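# The table comes first

The workshop at Vesley has one rule about new tables, and it is painted on the inside of the door: nothing goes on the top until the top is finished.
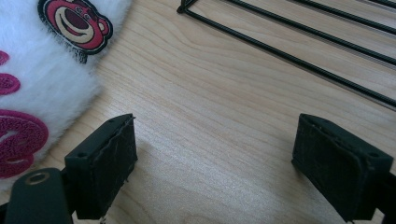 A reader of last month's column wrote in to say that pale wood is a mistake in a house with children, that it shows every cup and every pen, and that anyone who sells it without saying so is cheating the customer. The letter was signed Matić. I took it with me to Vesley and read it out loud before we had even sat down.

The owner of the workshop listened to the whole thing. She has been making tables and benches for 19 years and would only talk to me if I left her name out, because she doesn't want people calling the house again. She has two people working with her and a waiting list she would like to be shorter.

"The reader is right that it shows," she said. "Dark wood shows too. It shows dust and crumbs and the white rings. You pick which marks you want to look at."

She said she tells people this when they come in, and that most of them have already decided. They have seen a light table in a friend's kitchen and they want that one. What she tries to find out is what they do at the table. Homework is easy on a surface, she said, apart from ballpoint pens. Cooking is harder. The worst thing she has seen was a family who repaired bicycles on theirs through a whole winter.

"I sanded it back for them and it was fine. It took me a day and a half. They still fix bikes on it, but they put down a blanket."

I asked about the satin finish, which is the one she uses on nearly everything pale. She used to offer three finishes and now offers one, with a matte oil for people who insist. Gloss she stopped doing years ago.

"Gloss on a light top is like a mirror. You sit down to breakfast and the window is in your eyes. With satin you still get a bright patch when the sun comes in, but it's soft and you can read a newspaper on it. And you can repair it. With gloss, if you fix one spot, you see the spot forever."

The finish goes on in thin coats. She wipes it on with a folded cotton cloth, leaves it overnight, rubs it down lightly and does it again. She doesn't like to say how many coats because people go home and copy the number. It depends on the board, she said. Some boards drink the first two and look as if you had done nothing. She runs the side of her hand over it, and when it stops feeling dry she does one more.

The grain is the part customers ask about most. People want the lines to run straight down the length of the table, and she often has to explain that a board has its own ideas. A wavy grain that drifts across the top at an angle is harder to plane, because the wood wants to tear where the lines turn. She has had buyers turn down a table for it, and she has had buyers drive a long way to get one.

"I had one top where the grain went off across it like sand after the tide. A man came in and asked if it was a fault. I told him it was how the tree grew. He bought a different one. Then his wife came in and bought the one with the grain."

Her boards come mostly from a yard at Hallulside, where she has been buying since the second year. She goes in person. They let her turn the stack over, and she puts back what she doesn't want, which she says is the only reason she keeps making the drive. She wets each face with a sponge to see what it will look like under finish. She has tried ordering from a supplier by phone twice, and both times she sent most of it back.

After that the boards stay in the shop with sticks between them for at least 30 days. She would like it to be longer. If she is honest with a customer about the wait, she said, they can usually stand it. The trouble comes when a date is promised and a wet spring gets in the way. One September she had four tops move on her in the same week and had to cut all of them apart and glue them up again.

I asked what a table costs now. She said the plain one, six seats, no drawer, is 780, and that hasn't changed for two years. It should have. The price of boards has gone up and so has the price of sandpaper, which she mentioned three times. She knows she will have to raise it after the summer.

"I keep putting it off. I don't like the conversation."

There is a catalog table called the Fliseo that people bring up with her a lot. They come in with the page torn out and ask for the same thing but in real wood and a little wider. She doesn't mind. She said the proportions are good and whoever drew it had sat at a table before. What she changes is the edge. The one in the catalog is square and sharp, and she rounds hers over by hand with a block plane and then sandpaper, enough that you can lean your forearms on it for an evening.

We talked for a while about care, since that was what the letter was about in the end. Her advice is short. Wipe up water when you see it. Use a damp cloth and a little dish soap, then a dry cloth. Don't use anything with a lemon on the bottle. Put a board under a hot pan. Move the fruit bowl now and then, or there will be a darker or lighter circle under it after a year, because the wood changes color in the light and the part under the bowl doesn't.

"People call me about the circle. They think something leaked. I tell them to take the bowl away and wait until next summer."

Small scratches she leaves alone, and she thinks other people should too. For deep ones she gives each customer a square of fine abrasive and a small jar of the finish, with a label saying which way to rub. Along the grain, always. On a wavy board that means following it around, and she showed me with two fingers on the edge of the bench, slowly, as if she were drawing a river.

Her own kitchen table is 17 years old and pale. She made it before she knew how to choose boards, she said, and there is a joint at one end that she would do differently. It has a burn from an iron and a row of small dents from a fork. She refinished it once and left the dents in.

I asked what I should write back to Matić. She thought about it while she swept the end of the bench.

"Say that it shows. Say they can come and look at mine if they want, but they should call the shop first, and before five."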